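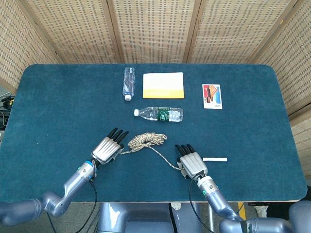
Search this site Enter keywords

Robots Should Do the Dull Chores, and I Think They Will

By Gaétan Lachance
August 14, 2021

I have a drawer in my garage that I'm ashamed of. It holds clothesline, tow straps, two kinds of twine and an extension cord that has somehow married all of them. If a machine could sort out that drawer, I would cheerfully give it the run of the house.

So when people ask me whether robots can do chores yet, I skip the dishwasher question (we already have a machine for that, and it's a good one!) and go straight to rope. Rope is wonderful as a test. A box stays the shape it was when you reached for it, but rope changes the moment you touch it, and every tug at one end does something at the other that you didn't plan. My neighbor Kiprono Waweru spent 26 years in the packing room at Biltela, tying down loads, and he says he could never teach it by talking. New people had to stand next to him and feel it.
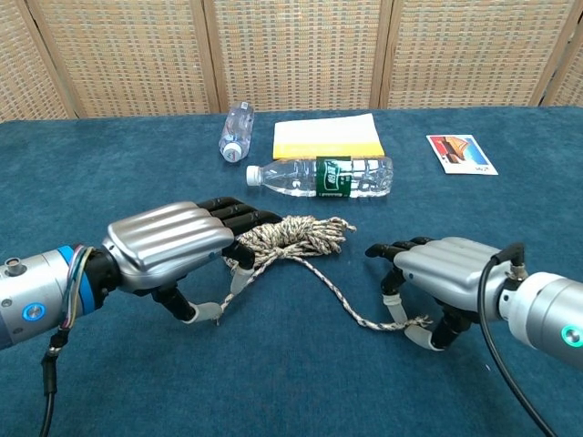

2 min read

What gets me excited is the two hands. For years the factory arm was a single claw that did one motion all day, and it did that motion beautifully, but most of what we do at home takes a hand to hold and a hand to pull. One set of fingers on the bundle, another on the loose strand. You do it every time you tie a shoe or close a trash bag, and you've never given it a thought.

Are we there yet? No. I wouldn't trust a robot alone with my garage drawer, and Kiprono wouldn't trust one with a load going out on the highway. He wants to see the same knot 100 times in a row before he'll even discuss it, and I think he's right to be stubborn. Doing a thing once for a crowd is a long way from doing it on a wet morning with the wrong rope.

Still, I'd ask the doubters to look at what kind of problem people are picking now. Rope! Cloth, cables, bags, all the floppy stuff that used to get left out because it was too hard. That is where the chores are. Laundry is floppy. Bed sheets are floppy – fitted ones especially, which I can't fold either.

My bet is that the shop floor in Elldale gets there before my kitchen does, coiling and bundling the same cord every shift. Kiprono says November, but he won't say of what year.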